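Sirari Blocks: a robot assembly dataset from the Estemmont robotics club

README, please read before you download!

Hi and welcome! Sirari Blocks is our club's first public dataset, and we are so happy to finally put it out there. It is a collection of recordings of a robot arm working on a small assembly puzzle, all made by students at Estemmont who learned to drive the arm by hand first and then started worrying about things like timestamps and folder names. If you have a block puzzle and a parallel gripper of your own, we would love to see what you do with it.

The task

There is a yellow base, a green block, a blue block and a purple piece with two arches and a post in the middle. The green and blue blocks go on the base and the purple piece goes over them, held by its post. It sounds like something a toddler could do, and it probably is, but a few millimeters off and a leg lands on top of a block when it should go beside it. We learned so much from this one part!

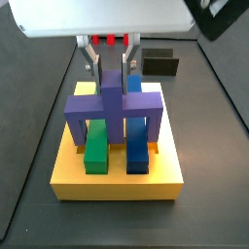

Every episode starts from the arm's home position and ends when the operator presses the stop pedal. We kept the failed tries in. Our first model was trained only on clean runs and had no idea what to do after a bump, so please don't filter out the failures until you've tried training with them.

What you get

200 episodes, split into folders by operator. Each episode folder has:

- video from the fixed camera
- video from the wrist camera
- joint positions and gripper opening, as one CSV file
- a short notes file (some are very short, sorry, we were excited)

We set aside 20 episodes for testing. They are listed in test_split.txt, and we'd really like everyone to leave them out of training so we can compare results. Both cameras record at 30 frames per second. The CSV has its own clock, and the script align.py lines everything up for you. Run it first! Half the questions we got from the Tremar team, who tested an early copy, came from skipping that step.

Labels

Each episode is marked success, partial or fail. Success means the purple piece is down on the base with both legs flat and the gripper open. Partial means it is on the base but tilted or leaning on a block. Eight operators took part and everybody labeled somebody else's runs, which led to some pretty lively arguments over what counts as tilted (this is why the notes files exist).

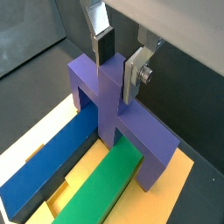 Written by Ezekiel Yazzie for the Sirari Blocks student team
Last updated 10 September 2026

Known problems

The wrist view gets very close to the parts, so it is great for lining up the legs and not so great for knowing where you are on the table. Use both views if you can. The lighting was changed in February, and the earlier episodes look a bit warmer. Episodes in the okafor folder (named after our practice room) have no gripper opening column, so the loader fills it with blanks.

Using it

Free for classes, clubs and research. Please credit the Sirari Blocks student team, and if you train something that beats our baseline, send us the video! We'll play it at the next club meeting. Bug reports and fixes are welcome too, even tiny ones like typos in this file.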